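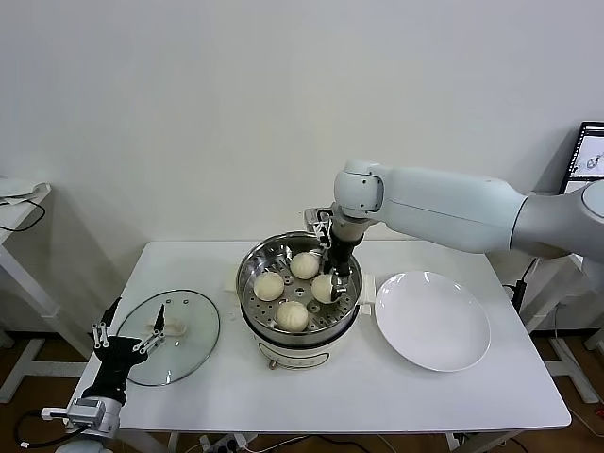 文/Léonie Besnard,数据整理:Fergal Kavanagh
最后更新:05/06/2020

Gronis 课后活动观察记录(第 2 版)说明

简介

本数据集收录 Gronis 儿童课后托管点的老师在日常活动中写下的观察记录,共 1,649 条。每条记录对应一次活动中的一个片段:孩子在做什么,说了什么,老师当时怎么回应,后来有没有接着做下去。记录原本写在纸质本子上,由我们逐条录入并去除了可识别个人身份的内容。

Gronis 接收学龄前最后一年到小学低年级的孩子,放学后到家长接走之前由老师陪伴。活动没有固定教案,老师每周根据孩子近期的兴趣准备材料,所以记录的主题分布很不均匀。有一阵子几乎全是桥和隧道,之后又有很长一段是蜗牛。使用者如果要做主题统计,请先读完“已知问题”一节。

整理工作由 Jernon 小组承担。Jernon 只负责录入、脱敏和格式,不参与托管点的日常教学,也不对记录中的教育判断作评价。

文件结构

records.csv:主表,一行一条记录。
themes.csv:主题词表,含主题编号、中文名称和简短定义。
rooms.csv:活动区域对照表。
glossary.txt:老师常用的简称和口头说法。
CHANGES.txt:版本改动。

所有文件均为 UTF-8 编码。主表用逗号分隔,正文字段加了双引号,正文内部的换行已替换为竖线。用表格软件直接打开时,个别长记录可能显示不全,建议先导入再查看。

主表字段

record_id:记录编号。编号不连续,空缺的是脱敏阶段撤下的记录,没有重新排号。
term:学期代码。只标学期,不标具体日期。
room:活动区域代码,对应 rooms.csv。Brutia 是积木和搭建区,Lo Presti 是室外场地。这两个名字是托管点自己一直在用的,我们没有改。
group_size:片段开始时参与的孩子人数。老师没写的留空,请勿当作零处理。
age_band:年龄段,分“学龄前”和“小学低年级”两档。混龄小组标为“混合”。
theme_id:主题编号,可多选,用分号隔开。
initiated_by:活动由谁发起,取值为“孩子”“老师”“不清楚”。
text:观察正文。
followup:老师写下的后续打算,可以为空。
linked_id:与本条有承接关系的记录编号,可以为空。

记录是怎么写出来的

托管点每天的自由活动时段为 90 分钟,每组最多 15 个孩子。老师在时段内随手记几个词,孩子离开后再补成完整的句子。补写的快慢因人而异,有人当天写完,有人攒到周末。正文里凡是带引号的孩子原话,只能看作老师记忆中的说法,不是逐字转写。

托管点对写法只有几条简单的要求:

先写看到的,再写自己的想法,两部分分段。
不写“乖”“不听话”“聪明”这类词。
孩子说的话尽量保留原来的语序。
没有看到结尾的活动,直接写“没有看到结尾”。

早期记录对第一条执行得比较松,观察和想法常常混在同一段。我们录入时没有拆分,怕拆错。

示例记录

以下两条取自主表,只保留部分字段。

room:Brutia
initiated_by:孩子
text:两个孩子把长积木架在两把椅子中间,说是桥。放上小车以后中间往下弯。一个说“太重了”,另一个说“是桥太瘦了”。他们又叠了一层,再放车。|我没有插话,想看他们会不会去加桥墩。
followup:明天把纸筒放到搭建区。

room:Lo Presti
initiated_by:不清楚
text:下过雨,几个孩子蹲在墙边看蜗牛。有人问蜗牛晚上回不回家。大家意见不一样,决定在石头上做记号。没有看到结尾,家长来接了。
followup:准备粉笔。跟大家商量记号画在哪里,不要画在壳上。

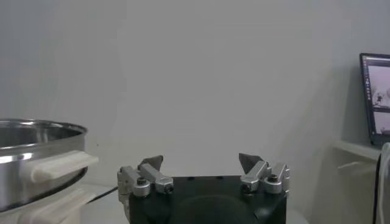 脱敏处理

正文中的孩子姓名一律换成“孩子”或“一个孩子、另一个孩子”。同一个孩子在不同记录之间没有保留统一代号,因此本数据集不能用于追踪个人发展。这个决定是和家长商量以后作出的,今后的版本也不会改变。

以下内容已删除或改写:家庭住址和学校名称,家庭成员的姓名、职业,健康和过敏信息,涉及家庭矛盾的谈话,兄弟姐妹之间可以互相推断身份的描述。

改写的地方用方括号标出,例如“[家人]”“[某地]”。整条撤下的记录不提供摘要。家长可以随时要求撤回与自己孩子有关的记录,我们会在下一版中删除,并请已下载旧版的使用者换用新版。

主题标注

主题由 Fergal Kavanagh 初标,Léonie Besnard 复核。两人意见不同的,一起重读正文后决定;仍然定不下来的,两个主题都保留。词表是边标边加的,先有记录后有主题,所以粗细不一:“水”是一个主题,“排水沟”也是一个主题。需要较粗分类的使用者可以用 themes.csv 里的 parent 列合并。

“假装游戏”没有单独设主题。孩子开店、看病、当司机的片段都归到具体内容下面。开店归“买卖”,看病归“身体”,当司机归“交通”。

适合的用途

幼教和课后托管人员的培训与讨论,尤其是练习写观察记录。
了解一个小型托管点怎样从孩子的兴趣出发安排材料。
中文短文本的主题整理练习。

不适合的用途

评估某个孩子或某位老师。
比较不同托管机构的质量。记录只来自一个点,写法也受几位老师个人习惯的影响。
推算孩子在各类活动上花的时间。老师记下来的是她觉得值得记的,安静看书的孩子很少出现在本子里。

已知问题

一、室外记录偏少。老师在室外要看的范围大,腾不出手写字,冬季又常常改在室内。二月的本子有几页受潮,字迹认不出的地方标为“[不清]”。

二、group_size 前后口径不一致。早期有老师把中途加入的孩子也算进去,后来才统一为片段开始时的人数。没有办法逐条更正。

三、initiated_by 的“不清楚”比例较高。很多活动是老师摆出材料以后孩子自己玩起来的,算谁发起,老师之间也有不同看法。标注时如果正文没有明说,一律填“不清楚”。

四、linked_id 只在老师明确写了“接着上次”时才填写。没有填写不代表活动没有延续。

五、个别记录的年龄段是根据所在小组推断的,混龄活动中可能有误。

版本改动

第 2 版:补录了两本之前漏掉的室外记录本;主题词表增加 parent 列;统一了方括号的写法;删除了应家长要求撤回的记录。record_id 沿用第一版,没有变动。

第一版:首次整理,只在托管点内部使用。

使用与引用

本数据集可用于教学、培训和非商业研究。转载示例时请保留方括号,不要自行补全。公开引用单条记录请附 record_id 和版本号,并请不要与其他来源的资料合并来推断记录中人物的身份。

引用格式:
Besnard, L.,Kavanagh, F. Gronis 课后活动观察记录,第 2 版。Jernon 小组整理。

发现录入错误,请把 record_id、字段名和建议的改法一起发给 Fergal Kavanagh。关于托管点做法的问题请找 Léonie Besnard,学期中回复会慢一些。纸质本子由托管点保存,不外借。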